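Fine-tuning a grasp policy with 100 demos, success stuck at 70 percent on chess pieces

Posted in Manipulation and Learning
Asked 20 February 2020

Sandra Lambert

I'm trying to reproduce the main result from the Granside report, the one where they pretrain a picking policy on mixed household objects and then fine-tune it on a small set of chess demonstrations. They say the fine-tuned policy beats one trained from scratch on the same demos. I see the same ordering, but my gap is a lot smaller than theirs.

My setup is a two-finger gripper with a wrist camera and a wide lens. The images go in raw, with no undistortion. I collected 100 demonstrations by teleoperation, all on the same board. The fine-tuned policy succeeds on about 70 percent of grasps, where a success means the piece is lifted and held until the arm reaches the drop point. From scratch is worse, but I only ran that with one seed so far.
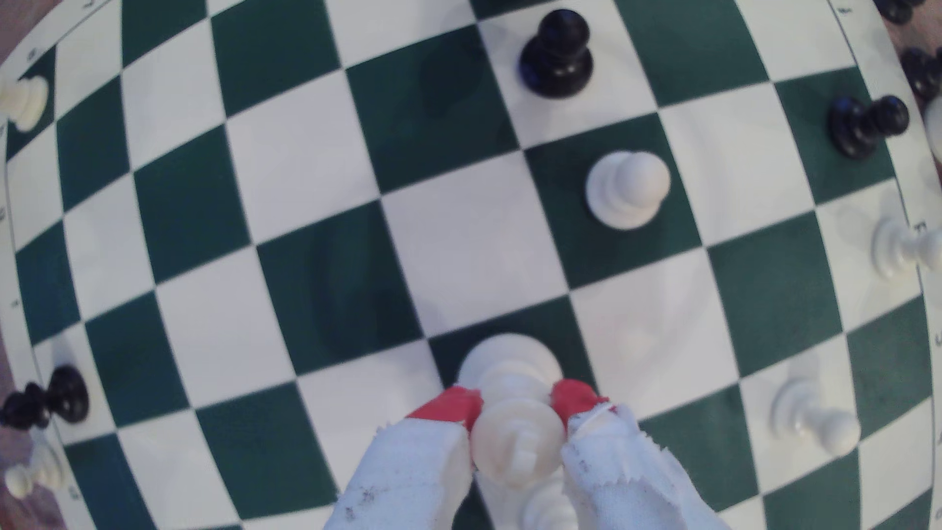
Sandra Lambert

The king grasps are fine when the fingers close on it squarely. Most of my failures are on pawns, and they get worse toward the sides of the image, where the lens bends everything. The policy goes to the correct piece and then closes beside it, or clips the head and pushes it over. The report says nothing about lens correction, and the code they released (the Ackroyd branch, if anyone has used it) just resizes the image and feeds it in.

What I would like to know is whether I should undistort before training, or whether this is a data problem and I need more demos. Collecting another batch takes me most of a week, so I would prefer to find out first. Also, does it matter that I start some episodes with pieces lying on their sides? I wanted variety, but I don't think they did that.

Poppy Mottram

I would check the data before touching the lens. With a wrist camera the distortion is the same in every image, so the network can learn it, provided it has seen enough targets out near the edges. In my experience teleoperated sets don't have that. The operator lines the arm up over the piece early, so the target spends nearly the whole episode near the middle of the picture.

Plot where the target piece is in the first image of each demo. If it is one big blob in the center, that explains the pawns on the sides. You can fix some of it without a full new batch. Start the arm off to one side on purpose and record only the approach and the close. I did this on our Dadar rig and edge grasps improved a lot. I can't give you a clean number for it as we changed the gripper pads in the same month.

Undistorting is also not free if you fine-tune. If the pretrained weights saw raw wide images and you now feed corrected ones, you have moved away from what they learned. If you try it, do it for both the pretraining and the fine-tuning data or the comparison with the report doesn't mean much.

On the fallen pieces, keep them, but score them separately. A pawn on its side needs a different finger angle from an upright one. If the report only tested upright pieces, your 70 is for a harder test than theirs. Split your log by upright and fallen first. It costs nothing.

And run at least 3 seeds on the from-scratch policy. With one seed I wouldn't say anything about the size of the gap.

Elo

more demos. 100 is low for pawns, they are small and there's not much to grab. also check your finger pads, ours got slick and we lost a bunch of grasps before we noticed

Sandra Lambert

Poppy, I made the plot and it is a blob in the center, with almost nothing in the outer part on the left. I'll record off-center starts first and leave the lens alone. The log doesn't say which pieces were upright, so I have to go back through the videos for that. Two more seeds of the from-scratch policy are training now.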